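Kevin Usuga started making shape sorters in his garage in Monbridge, the winter his daughter turned 2. He had a band saw, a stack of offcuts and no plan to sell anything. The first board went to a neighbor. By the following December he had orders from a toy library in Alvarado and had to give the thing a name, so he called it Masitz.

"It was on an old mailbox we bought with the house," he said. "I liked how it looked."

Masitz has now sold over 800 boards. Usuga still cuts the holes himself. Dayana Urrego, his business partner, handles orders and tests new designs with families at the Sindside play center, where she worked before joining him.

Urrego said most parents ask about age first. She does not give them a number.

"I tell them to put out one piece and see what the child does with it," she said. "Some kids bang it on the table for a month. Fine. They're learning what it is."

The two disagree about how many holes a board should have. Usuga's early boards had more, and he was proud of them. Urrego watched children at Sindside walk away from them and asked him to cut back. They settled on 4.

"I sulked a little," Usuga said. "Then I saw the returns drop."

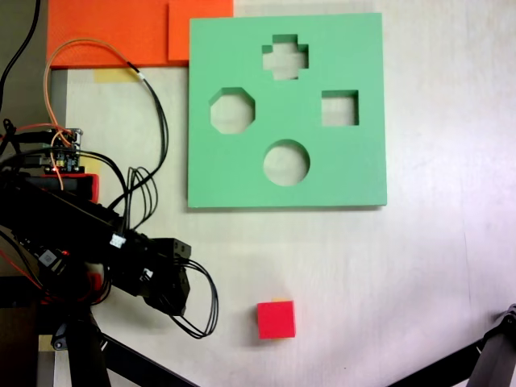
Choosing the shapes took longer than choosing the number. Usuga wanted a triangle, and Urrego wanted openings that a child could confuse and then work out. On the mint-green board the octagon and the circle are about the same width, and she likes that pairing best. "A kid will try the wrong one, turn the piece, try again," she said. "With the plus they usually get it by feel." The square is a little smaller than the octagon, and she would leave it that way.

Color is Usuga's department. He keeps the boards to a single color so that the holes stand out, and he prefers a matte surface. Glossy paint shows every fingerprint, he said, and he got tired of wiping boards before craft fairs.

Asked what comes next, Urrego mentioned a board with deeper holes. Usuga said he hadn't agreed to that yet.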